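Comparing Two Finger Pads on a Hand-Held Gripper

Final report, Garngate team
Evdokia Drakos and Lorenz Plattner

Why we picked this

When we started in February we wanted to build a whole arm, as I think every team does, and it took our advisor one very patient afternoon to talk us down to something we could finish. What we ended up with was a question about fingers. The hand-held gripper we were given came with smooth pads, and Lorenz had noticed in the first week that they slid off nearly everything with a curved edge. So we decided to print a textured pad, put it up against the smooth one, and see how much of the trouble was the pad and how much of it was us.

We called the smooth pad Prelter and the textured one Kondarmont, after two streets near Lorenz's old apartment, and the names stuck so well that they are written on the storage bags and all over our notebook. I apologize to anyone who has to read the notebook.

What we did

Each trial was one grasp on a household object, carried out by hand, with the camera on the tool recording. We used cups, bottles, cardboard flaps, and for the harder set we used appliances, mainly lids, rims and knobs. Big appliances turned out to be my favorite part of the whole project, which I would never have guessed! They don't move when you bump them, so a bad grasp is clearly a bad grasp, and you can try the same spot over and over with a slightly different angle each time.
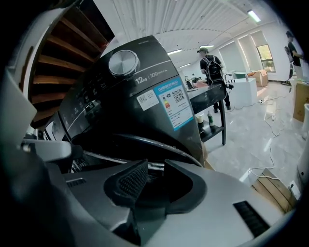
We took turns so that neither of us got too used to one pad. Lorenz has bigger hands and squeezes harder (he disagrees with this, but the recordings are on my side), and for the first few days his numbers and mine looked like they came from two different tools. We fixed that by agreeing on a slow close, counting under our breath, and starting the count again if either of us rushed it. The trials from before that rule were thrown out, which hurt, and left us with almost 3000 that we trust.

Results

Of those, 2000 were on small objects and the rest on appliances. On small objects the two pads were closer than we expected. Kondarmont held cups better when we came in from the side, and Prelter was a little kinder to soft cardboard, where the texture tended to leave marks. On the appliance set the difference was easy to feel even before we looked at the recordings. Knobs in particular were miserable with the smooth pad, and I have a whole page of notes that just says "slipped" in increasingly bad handwriting.

Thin rims were hard for both. We lost 28 trials in one session to a pad that had worked itself loose at the base, and we only found out when Lorenz went to change it and it came off in his hand. After that we checked the screws before every session.

What we would change

We would measure how hard we squeeze. A small force sensor behind the pad was on our list from the beginning and kept getting pushed back. We would also like a third pad with a coarser grid, and Lorenz has a drawing of one that he is very proud of.

Thanks to Ms. Chrysikopoulos for the printer time and for reading two drafts of this. The pad files and our notebook are in the team folder.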